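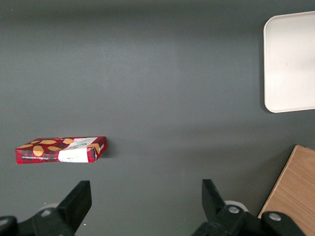
Should you buy a house on a golf course if you don't play golf? I'd say go for it, as long as you read the service charge first and the brochure second.

I've lived beside the 3rd hole at Cotley for long enough to have opinions, and my main one is that estate agents sell the wrong bit. They bang on about the clubhouse! I've been in it twice. What I pay for is a big green view that somebody else mows (at seven in the morning, mind you, so sleep at the back).

My neighbour Živko Đorđević reckons the whole idea is daft, and he has a point about the money. Our charge went up to £1,951 this year, and 67 of us share the private road, which still floods by the gate every March. Over at Drovstead they pay £500 less and get no view at all, just a fence.

Would I swap? Not a chance. But I do wish sellers would put that charge in the advert, in the same size print as "fairway views", and let people make up their own minds before they fall for the patio.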